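Blanket swap is back, and it's bigger this time

Good news for anyone whose closets are as stuffed as mine: the Tutum Street blanket and linen swap is coming back this January, and I've already started my pile! Doors open Sunday at 9 in the old Koller furniture store, same as last winter, and you don't need to sign up.

If you missed the first one, it works like this. You bring clean bedding, towels, throws or curtains, you get a paper ticket for each piece, and you trade your tickets for whatever catches your eye. Last year 200 people came through (I was number 61 in line and still got a gorgeous wool throw), and by closing time the back tables were pretty picked over.

Mwanaisha Kioko, who runs the swap, told me she's hoping for 3,000 pieces this time. That sounded like a lot to me until I remembered my own hall closet. She's also added a mending corner, so if you have a quilt with a popped seam or a throw with a sad hem, bring it along and somebody will show you how to fix it.

A few things they can't take – pillows, electric blankets and anything with a strong smell. Fleece is fine, cotton is fine, and odd pillowcases are very welcome because the mending people cut them up for patches. Please wash everything first, and skip the fabric softener if you can.
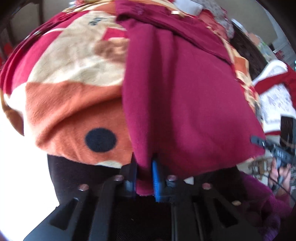
Parking was a mess last time, so I'd take the bus to Treltia Square and walk the two blocks. Coffee is at the front by the registers, cash only, and the cinnamon rolls go fast. Leftovers get boxed up on Sunday evening for the family shelter across the river, and they could use a few extra hands for that from 4 o'clock on. I'll be there with my car – come say hi!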